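Notes from the May open day at the Tutwood mill

The Tutwood mill opens its finishing hall to outside visitors once a year. I went for the microfiber line, which Dusilico took over from the previous operator and has been refitting in stages. Groups were let in from 9 a.m. through the loading side, and ear protection was handed out at the door.

The mill buys its yarn as a polyester and polyamide blend and does no spinning on site. Knitting is on circular machines, with the fabric slit and opened flat before it goes to the wet end. Splitting is done in a hot alkaline bath. The guide would not give the concentration but did say that bath temperature is logged at both ends of the vessel, after an uneven batch last winter that came out with one selvage noticeably harsher than the other.
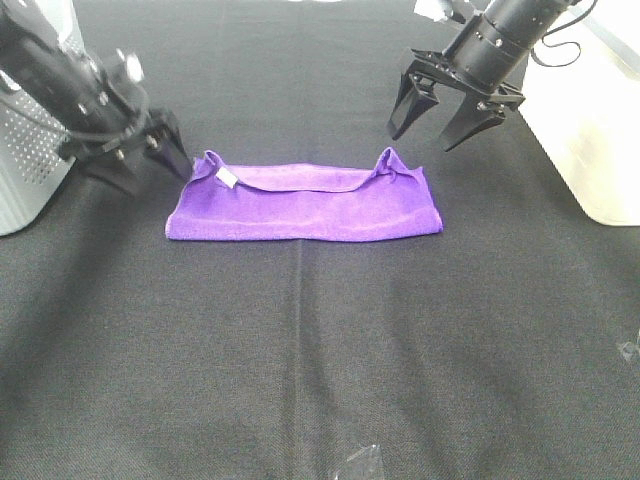
Purple microfiber towel on dark cloth, Tutwood open day.

Dyeing follows splitting. The two polymers take up color at different rates, so the mill runs disperse dye first and then acid dye in a second pass. Violet and dark navy are the hardest shades to match across both components. Rejected lots are overdyed black and sold as shop cloth.

The dryer is a stenter made by Tsuchiya, with 4 heating zones. Fabric is held at the edges on pins and leaves the machine slightly narrower than it went in. Line speed was low on the morning of the visit, and the exit end was running plain white stock. Two visitors asked about heat recovery. The exhaust passes through an exchanger that preheats rinse water, but the unit is cleaned by hand and is offline during cleaning. No savings figure was offered.

Basis weight for the standard towel is 278 grams per square meter. The lab cuts a round sample from each roll, weighs it, and then runs an absorbency test by sinking time. Abrasion is checked on a separate bench at 1000 and 3000 rubs. I looked through the sample book: pilling was slight at the lower count and clear at the higher one, mostly along the fold lines. 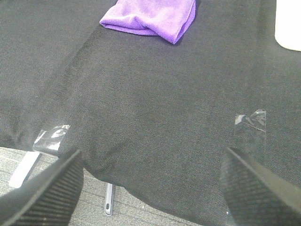 On the matter of fold lines, Kistico wrote back after reading a draft of these notes that the wear there comes from packing pressure in the bale and has little to do with the knit. Their own tests used unbaled stock and showed even pilling across the full width. They also asked whether the mill conditions its samples before rubbing. I did not see a conditioning cabinet, and the lab sheet had no column for humidity.

Cutting and edge finishing are in the next bay. Most towels are overlocked with a textured polyester thread. A smaller share is cut ultrasonically, leaving a sealed edge with no stitching. The sealed edge costs less but is stiff to the touch, and buyers in the car care trade tend to refuse it for paintwork. 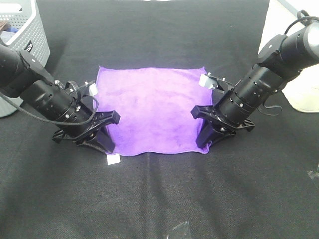 Square towel laid flat.

Wastewater was the last stop. Rinse water goes through a drum screen and then a settling tank, and the collected fiber is pressed into cake for disposal. The screen mesh was changed this spring to a finer grade and now blinds more often, so a second drum is on order.

Parking is on the gravel lot behind the boiler house. Visitors with an interest in dyeing should take the early group, as the dye kitchen closes to tours at 11 a.m.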